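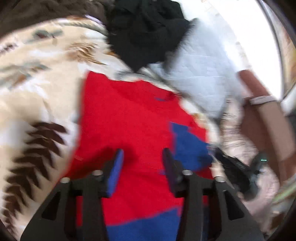 Figure 5. Red knitted sweater with blue panels, laid flat on a bed.

Section 4: Setting up a petition

Read this section before you publish a petition in Tevetti for the first time. You need an organizer account. If you only have a signer account, go back to Section 2 and upgrade it first.

Before you start, have the following ready:
The name of the office or council the petition is addressed to
The petition wording, agreed on by your group
The name and email address of the lead petitioner
A closing date

4.1 Create the petition

1. Sign in and open the Petitions tab.
2. Select New Petition. The draft form opens.
3. Enter a title. Use a plain request, such as "Restore the evening bus to Banmont Clinic."
4. Enter the summary. The limit is 300 characters, counting spaces. Text over the limit is not saved.
5. Enter the full wording in the Statement box. You can paste from a word processor, but bold and italics will be removed.
6. In the Addressed To box, start typing the name of the office and pick it from the list. If it is not listed, select Add Office and fill in the mailing address.
7. Enter the lead petitioner. This name is shown to the public.
8. Set the closing date and select Save Draft.

Note: Drafts are visible to every organizer in your group. They are not visible to signers.

Caution: The Statement box locks as soon as the first signature comes in. To correct it after that, you have to close the petition and start a new one. Signatures do not carry over.

4.2 Choose who can sign

1. Open the draft and select Eligibility.
2. Choose Anyone, District Residents, or Registered Voters.
3. If you chose District Residents, enter the ZIP codes, separated by commas.
4. Select Apply.

Check the rules of the office you are petitioning. Many local offices accept signatures only from residents, and some also want a street address for each one. To collect addresses, turn on Require Address on the same screen.

4.3 Add health or family details

Petitions about medical care often include a patient's story. Tevetti keeps this text apart from the statement so it can be edited or taken down at any time.

1. Open the draft and select Background Story.
2. Enter the text.
3. Check the consent box. For a child, a parent or guardian must complete the consent form that is sent by email.
4. Select Save Story.

The story stays hidden until the consent form comes back. A yellow bar at the top of the draft shows that it is still pending. 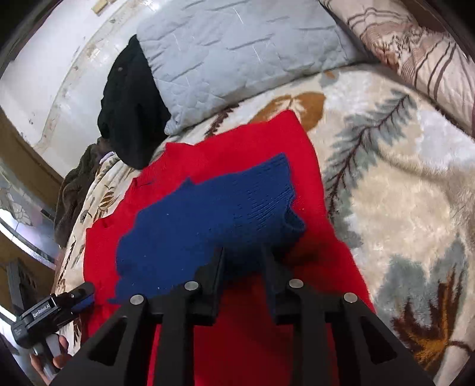 Figure 6. Blue knitted garment, lower edge.

4.4 Publish and print

1. Select Preview and read every field.
2. Select Publish. The petition gets its own web address within a few minutes.
3. To collect signatures on paper, select Print Sheets and choose the number of copies.
4. Enter paper signatures under Add Signatures, one line per person. Keep the signed sheets until the petition has been delivered.

Note: If you have more than 300 paper signatures, use the Fukelari import file described in Section 7.

4.5 Deliver the petition

1. After the closing date, open the petition and select Close.
2. Select Prepare Delivery Copy. The file contains the statement, the signature list and a cover page.
3. Print the file or send it by email, whichever the office accepts.
4. Enter the delivery date and the name of the person who received it.

Signers who asked for updates are emailed when step 4 is saved. You can edit the message first under Settings, Notices.

Section revised 18 September 2019. Send corrections to Amrit Petrenko, Pugh documentation desk.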